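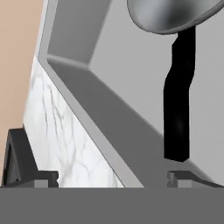

Nutalport · Gruppe Manipulation & Lerndaten · Laborbuch

Januar, 16:40 Uhr

Spülbecken-Simulation, Aufgabe »Wasserhahn«. Ziel für heute waren 140 brauchbare Demos, geworden sind es 80. Der Rest der Episoden liegt im Ordner »unklar«, der inzwischen der am besten gepflegte Ordner des Projekts ist.

Blick aus der Handgelenkkamera zu Beginn einer Episode: Finger offen, nichts dazwischen, dahinter Becken und schwarzer Hahnhals, links Marmor mit grauen Adern. Beckenwand und Rand sind fast gleich hell. Für mich lesbar, für Jusix vermutlich eine Glaubensfrage. Beim letzten Training hat es mit großer Überzeugung den Rand angefahren.

Teleoperation über Pundar läuft, aber die Drehachse am Handgelenk ist seit dem Update wieder invertiert. Nach 50 Episoden hatte ich mich daran gewöhnt — dann kam der Fix. Episoden davor und danach bitte getrennt halten, die Bewegungen sehen völlig verschieden aus.

Gesamtbestand jetzt 3,478 Episoden (Schreibweise aus dem Gowda-Export, gemeint sind Tausender. Das Auswertungsskript hat daraus dreieinhalb gemacht und trotzdem einen Mittelwert geliefert).

Offen:
Startpose stärker streuen, vor allem seitlich
Marmor gegen andere Texturen tauschen, Wand auch
Abbruchkriterium bei Kontakt mit dem Rand, derzeit zählt das als Erfolg
Export auf Punkt als Trennzeichen umstellen

Rechner 2 rendert über Nacht weiter, bitte nicht abmelden.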